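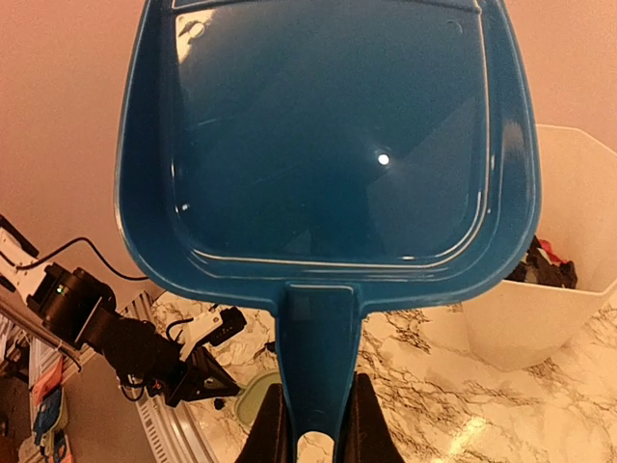

Eirlys Parri objected, on reading a draft of the earlier section, that a mode which comes back after a restart has not been changed at all, and that users are right to call it a fault whatever the software's own records say. Her objection is accepted for the purposes of this study. In the remainder of the paper a display setting counts as changed only when it is still in force at the second sign-in after the change was made.

5 Settings that return to their earlier value

The reports examined for this part of the study were drawn from the help desk at Hlongwane, where the Niltent desktop had been in general use since February. The desk passed on 1,561 reports that mentioned a display mode, a window layout or the screen shown at sign-in. Each report was read in full by one of the authors, and the doubtful ones were read again by the other. Where the user had written only that the screen was "wrong again", the sign-in log for the same machine was consulted before the report was placed in a group.

Three groups were used. In the first, the user had picked the windowed mode from the options page and the options page continued to show that choice, yet the program opened full screen at the next sign-in. In the second, the options page itself had gone back to the earlier choice. The third held reports in which the mode changed during a single session, with no sign-in between. Reports in the third group were few and were mostly traced to a second monitor being unplugged; they are left out of what follows.

The first group is of greater interest. Niltent keeps the chosen mode in two places: a short text file in the user's own folder, and an entry in the shared store managed by the Farnau service. The options page reads the file. The launcher reads the store. If the service is slow to start, the launcher finds no entry and falls back on the full-screen mode, while the options page goes on showing what the user had asked for. Tomos Vaughan had suggested in correspondence that the file be read first in every case, and a version of the launcher altered in this way was prepared for the trial. 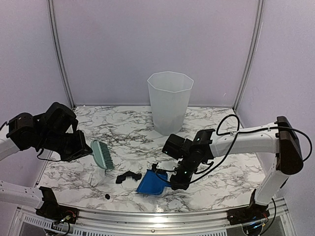 A missing entry and an empty entry are treated alike by the launcher, and much of the confusion in the reports can be traced to that decision. When the Farnau service has been asked to reset a user's profile, it removes the contents of the entry but keeps the entry itself, ready to be written to. The state is much like that of the tall frosted bin at the back of the table in Figure 3, which is open at the top and has nothing in it: the container is present, and a program that checks only for the container will be satisfied. The launcher makes no such check. It asks for a value, receives none, and proceeds as it would on a new machine. A user who has reset a profile and a user whose service started late therefore see the same full-screen page, although the remedy for each is different.

The altered launcher was run through 2,000 sign-ins on test machines, with the service held back by 5 seconds on half of them. The windowed mode was kept at every sign-in for which the file could be read. It was lost on machines where the Uvitz backup tool had the file open at the moment of sign-in - a case that the authors had not planned for and which the standard launcher, oddly enough, handles without trouble. Moving the backup to a later start removed the problem on the test machines, but this is not a change that most users could be expected to make for themselves.

Editing the shared store by hand was also tried, this being the advice most often given on user forums. The edit holds until the service next writes to the store. On machines where the user signed out in the ordinary way the service wrote the old value back on closing, and the edit was lost. It was kept only when the service had been stopped first, a step which most of the forum instructions leave out.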